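Review: the Vestureck two-arm kitchen station, as shown at the Jurkovton open day

I went to the August open day at Jurkovton mainly to see the Vestureck station, which I had read about but never seen running. I cook for a small lunch place and have no background in robots, so take this as a review from the kitchen side.

The session was on Tuesday afternoon and lasted 60 minutes. Lempi Pelkonen ran it, with Esmaeil Moradi at the laptop. There were 25 seats and all of them were taken by the time I got in, so I stood along the side, which gave me a better view anyway.

The station is two arms, each with a two-finger gripper, working over an ordinary white table. The job for the day was taking steamed buns out of an electric steamer and putting them on a plate. I liked that choice. Buns are soft, they stick, and the pleats on top tear if you pinch them. I have trained people who took a week to stop leaving thumb marks.

What I liked. The arms move slowly and stop cleanly. I never felt I had to step back. The fingers close a little at a time, and the buns I looked at on the plate afterward had kept their shape. The steamer was a regular household model, and Pelkonen said the team had not modified it. Setup before the demonstration took less time than I expected, and most of it was Moradi moving the plate until he was happy with it.

What I didn't like. It is slow. Roughly 2 minutes went by for each bun, counting the pauses, and I could clear a full steamer in less than that with a pair of tongs. One bun was dropped back into the basket and had to be picked up again. The cables on the grippers also bother me. They hang in loops, and in a working kitchen I would worry about grease and about cleaning behind them. I asked about wipe-down and was told a cover is planned. No date was given.

Mahnaz Tehrani, who sat near me and runs a bakery, asked how many practice runs the task had needed. The answer was 1,000, for this task alone. A different pot or a deeper basket would need more - how many more, they could not say. That was the most useful answer of the day for me.

No price was given. Leasing will go through Taheri, and a second demonstration is planned at Gavumberg, with dumplings.

I would not put one in my kitchen this year. For a place that makes the same item all day and has the table space, it may be worth asking for a trial. If you go to the next session, stand at the side and get close to the grippers before it starts.

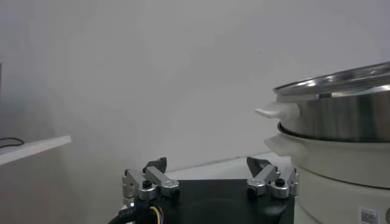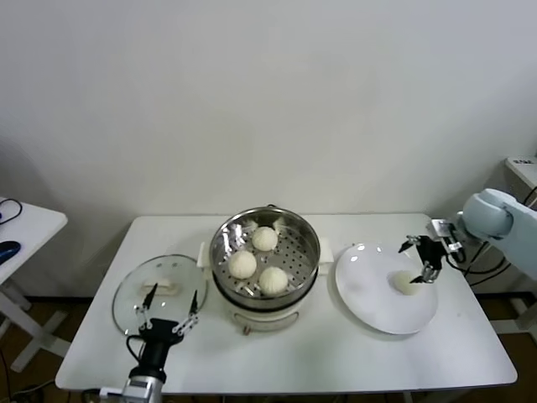 The Vestureck station at the Jurkovton open day, with the steamer used for the bun task.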